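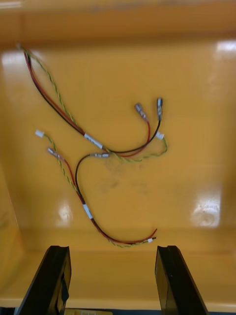 A customer wrote in to ask whether the yellow bins are too shallow to be worth the shelf space, and whether we'd ever bring back the deep ones. Fair question! I get it a lot. The deep ones are staying retired, and I'll tell you why I like these better.

The Rundetti shallow bin is what I use for wire harnesses at my own bench. Harnesses hate deep boxes. You drop ten in, the twisted pairs hook onto the crimp terminals, and you spend your coffee break picking them apart. In a shallow bin you lay a couple down flat, you can see both ends, and you grab the one you want by the middle (please don't pull on the connector).

The color took me a while to warm up to. It's loud. But red and black wires both show up nicely against it, and so does a little white connector housing, so I've stopped asking for gray. The inside is smooth and glossy and wipes out with a damp rag – I do mine on Fridays, more or less. The walls slope in toward the floor, which makes it easy to slide a finger under a flat cable.

Things to know before you order:

Sold in packs of 10. We can split a pack, just call first.
Fits the Lamont bench rail and the older Ivisel carts. On the Skorker rack you need 2 clips per bin, sold separately.
Stacks fine empty. Full, I wouldn't.
Part number ends in 106. The one ending in 200 is the lid, and people mix those up all the time, me included – I shipped a whole box of lids to the wrong shop in June.

Harnesses not included, sorry. Bins are in stock as of 20 August 2018, lids are a bit behind.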